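In the shared workshop of Gandness, in the back room behind the lathe, Pornthip Limsakul teaches a robot to go through a door. The robot is called Terum. She and her friend began it in February, and until now its wheels have not turned very often.

"Before I let it touch a real door, I want it to fail in the computer," she told me. The simulator costs her only electricity, and a broken wrist joint costs her one month of salary. 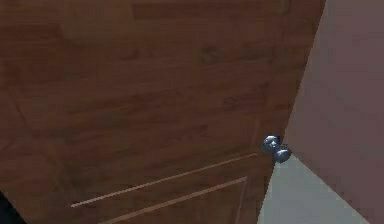

The first version of Terum could find a knob in 23 seconds. Pornthip was not satisfied. She changed the friction values many times, and she wrote every value by hand in a green notebook. By her notes, the program has made 2,018 attempts, and 1,147 of them ended with the door open.

I asked what is difficult now. She said it is the passage after the door. Terum must know where the wooden edge finishes and where the tiles start, and it must leave a thing like a blue bucket standing in its place. 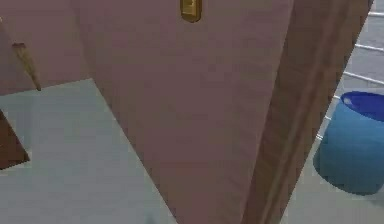 ## The parts on the bench

The arm is made from aluminum tube, cut in the same workshop. The motors are from Fandard, bought used, and 2 of them make a noise that she does not like. The control board is a Phromma, which she chose for its clear manual.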